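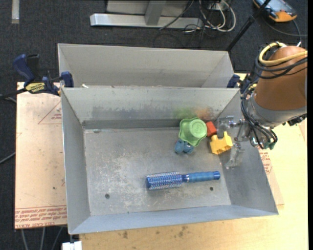
By Smaranda Enache, Jurkix press desk
Dristomlow, May

Jurkix has published the upkeep routine for its Domeck bin-picking cell, covering the clamps, the cables on the arm and the gripper fingers. The routine is free to download and replaces the notes that were sent out with earlier cells.

The cell uses two metal bins set one behind the other on a tabletop and held with bar clamps. The arm reaches in over the side wall to pick up mixed items such as toy blocks and a hairbrush. Operators are asked to check both clamps before the first run of the day, and again whenever a bin has been lifted out. If a bin has shifted, the arm must be stopped and the bin position taught again.

Cable checks come next. The black cables at the wrist need enough slack for a full turn, and should be moved by hand through the whole range with the power off. Any cable that drags on the bin rim is to be tied back. The gripper fingers are wiped down every 2,000 picks and inspected for cracks at the same time.

"Most of our service calls came from a bin that had crept along the table," said Aurel Neagu, who looks after the cells at Jurkix. "The test cell did 3,145 picks between its last two stops, and both stops were for cables."

Scuffs on the bin floor do not need treatment. Dents in the walls should be reported, and the bin swapped.

Despina Stoyanova will take questions from existing customers by phone on Thursday.

Press contact: Smaranda Enache, Jurkix, Dristomlow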